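Ticket 2355 – Grüne Matte verliert Fasern und liegt nicht fest
Gemeldet von: Kheri Shemweta
Standort: Pleltcombe, Raum 40
Status: in Bearbeitung

Problem

Guten Tag, seit August haben wir bei uns die grüne Plüschmatte aus der Lieferung von Damgaard. Nach dem Saugen bleiben immer noch kleine grüne Fasern auf dem Tisch, und die Matte verrutscht, wenn man sie an einer Seite berührt. Ich habe schon die Anleitung von Jundport gelesen, aber dort steht nur etwas über glatte Matten.

Was ich bisher probiert habe: mit der weichen Bürste in eine Richtung gebürstet, dann abgesaugt, dann 96 Stunden ohne Benutzung liegen gelassen. Die Fasern sind weniger geworden – ganz weg sind sie nicht. Der Flor ist auf dem Foto zu sehen, er ist weich und flauschig.
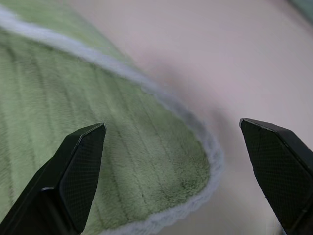

Antwort vom Support Clornberg

Bitte die Matte nicht waschen. Legen Sie eine rutschhemmende Unterlage darunter, Artikel 300 aus unserem Lager, und bürsten Sie noch zweimal.

Rückmeldung

Unterlage ist bestellt. Das Bürsten mache ich morgen früh und schreibe dann wieder in dieses Ticket. Bitte noch nicht schließen.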